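Search this site
Search

Loading a Metal Drying Rack for Indoor Use

Shares 132 | Comments 2

A rack dries evenly when air can reach both faces of every piece. Set it at least a hand's width from the wall and open it fully before loading.

1. Spin the load a second time at 1,000 rpm or higher. Check the care label first - wool and rayon need a slower cycle.
2. Shake each piece once and pull the seams straight.
3. Hang small items from the lower rail, side by side, with a gap between neighbors.
4. Put heavy items on the outer bars, split between both sides. Weight on one side will tip a light rack.
5. Turn thick pieces after four hours. Waistbands and cuffs dry last.
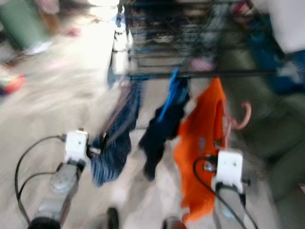
Alemayehu wrote in to say that step 4 should come before step 3, as small items on the lower rail get in the way when jeans go over the top. On a narrow rack that order works better.

Wipe metal bars with a dry cloth before each load and look for chipped coating. Bare steel leaves rust marks on light cotton. Cover chips with clear enamel and let it cure for a full day before hanging anything on that bar.

Updated December 2022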